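New planner build is out, and it knows when to stop

Posted 1/3/25 by Anderson Cordeiro

Okay, I've been sitting on this one for weeks, so forgive me if I run on a bit. Lirnside 3 went out to everybody on the update channel this morning! It's the release where our motion planner and our grasp checker finally talk to each other before the arm moves, and I'm pretty happy about it.

Some background if you're new. We use Lirnside for taking old desktop computers apart, and the software used to work in two separate passes. Perception found the part, handed over a pose, and the planner went for it. If the pose was a little off, you found out when a finger touched something it shouldn't. Tainá Mendonça rewrote that whole handoff in November (she says it took one long weekend, I say it took a month). Now the planner gets a set of possible poses and keeps asking the wrist camera for another look until they agree, or until it runs out of tries and calls for a person.

We ran 800 approach trials on the bench before tagging it. The old build asked for help on 59 of them and the new one on 30. I'd like that lower still, and so would Volodymyr Pavliuk, who has to answer the calls – but it's a good step.

A few smaller things came along too. The log viewer now lets you scrub through wrist camera views next to the planned path, which I use all day long. Config files from the last version load without edits. And the Maradier simulator plugin is back, after Janaína Bastos got tired of me asking for it.

One warning: if you wrote your own grasp scorer, the function now takes a list of poses, so the old single-pose call will throw an error. The fix is almost always one line, and it's in the upgrade notes.

Graphics cards are my favorite test, by the way. They're thin when you come at them edge-on, there's a metal bracket at one end, and the fingers have to go down on both sides of the card without bumping into anything else in the case. 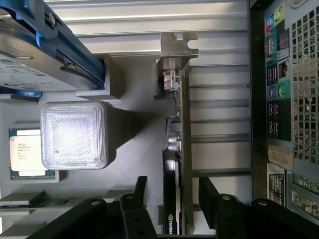

How to get it

Run the updater as usual and restart the planner service. If something acts weird, send the log to me or Tainá and we'll take a look.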